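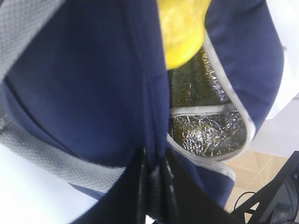

Do I have to be a good cook to take part?

Anyone who packs a lunch and carries it out the door can take part, and a cheese sandwich counts.

Call for participants: The Carried Lunch, Gallstead and nearby

Hi! I'm Kyu-ri Oh, and I'm putting together a book about the lunches people bring to work. I mean the regular ones – leftover chili, half a bagel, the yogurt that has been in the bag since yesterday (I've eaten that yogurt, I'm fine). The book is coming out with Sketisa, a small press that does mostly local history and food, and before I can finish writing it I need people who will tell me what they eat in the middle of the day and let me be nosy about it.

I'm looking for 12 people to keep a lunch diary for two weeks. If you live or work in Gallstead, or close enough that you'd call it Gallstead when you're on vacation, please read on.

How I got started on this

My first job was on the packing floor at the old Drillard plant, where we got half an hour and sat at the same long tables every day. I was nineteen and brought terrible food. Crackers, mainly. The woman across from me brought rice and braised greens in a wide-mouth thermos, and after watching me with those crackers for a while she started bringing a second spoon. I learned more about the people on that floor from their lunches than from anything they said, and I've been writing down other people's lunches ever since, in notebooks that I can only partly read now.

So there's a long chapter about Drillard already, and one about school bus drivers, who eat at ten in the morning and have strong feelings about it. What I don't have is enough of the present day. Who still packs? Who packs for somebody else? What happens to the lunch when you change jobs, or move in with a vegetarian, or your microwave at work gets taken away?

What you'd be doing

Every working day for two weeks, you write down what you packed, when you packed it, where you ate it and whether you ate all of it. A few lines is plenty. You can type it, write it by hand or leave me a voice message while you walk back to your car. I love the voice messages, there's always chewing.

Spelling doesn't matter and neither does English. I can read Korean, and Loukia Kontogiannis, my editor at Sketisa, reads Greek and French. For any other language, ask me and I'll see who I can find.

Besides the diary there are two phone calls with me, one before you start and one after you've finished. The first is short. The second tends to run long, and that's usually my fault, so pick a time when you won't have something on the stove.

If you skip a day and buy a slice of pizza, write down the pizza. Please don't start cooking better for the diary! I had a man in my trial run who made himself stuffed peppers for a whole week and then confessed on the phone that he normally eats peanut butter over the sink at work. I wanted the peanut butter. 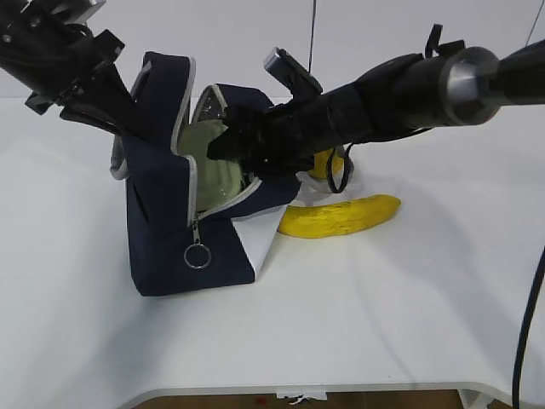 Navy fabric bag, partly open, with light gray piping.

Who I'd like to hear from

People with all kinds of hours. I have plenty of office folks on my list and I like them very much, but I'm short on night shift workers, home health aides, roofers, landscapers, substitute teachers and anybody who eats in a vehicle. I'd also love to have somebody who packs lunches for other people and never gets one themselves.

You need to be 18 or older, and you need to bring lunch from home on most of your working days. You don't need to have lived here long. You don't need to own anything special either. Paper sack, bread bag, old margarine tub, your coat pocket, whatever you use now is what I want you to keep using.

If you're on a special diet for medical reasons you're welcome to join, and you can leave out anything you'd like to keep private. Same goes for money. Some people like to tell me what their lunch costs and some would never, and I won't push.

What you get

Each person who finishes the diary gets $200, paid by Sketisa by check or bank transfer once we've had the second call. I fought for that number and I'm proud of it. You'll get a copy of the book, and an invitation to a supper at Geum, the café on the corner by the Gallstead library, where the diary keepers can meet each other if they feel like it. It's a potluck with no theme. I'll bring kimbap and probably too many napkins.

You choose how you appear in the book: full name, first name or a made-up one. I'll send you every page you're on before it goes to print, and if a sentence makes you wince we'll talk about it and change it or take it out. Your employer's name stays out unless you tell me to put it in. I keep the diaries at home, and Loukia sees them when we're editing. You can stop at any point, even in the middle, and I'll give your pages back.

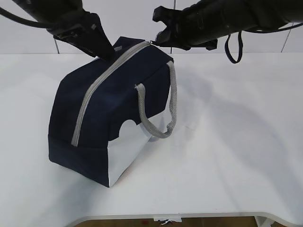
How to sign up

Send me a short note through the contact form on the Sketisa site and put "lunch" in the subject box, or leave a paper one in the jar by the register at Geum. Tell me what you do for work, what time you usually eat, and what you had last time. Add a phone number and the hours when it's okay to call. I don't need a résumé or a writing sample.

I'll be taking notes until the end of December, and I'll get back to everybody, including the people I can't fit in this time. Diaries start in the new year, on whichever week suits you. If you know somebody who'd be perfect but would never answer an ad like this one, show it to them on your break and offer to fill out the form for them.

– Kyu-ri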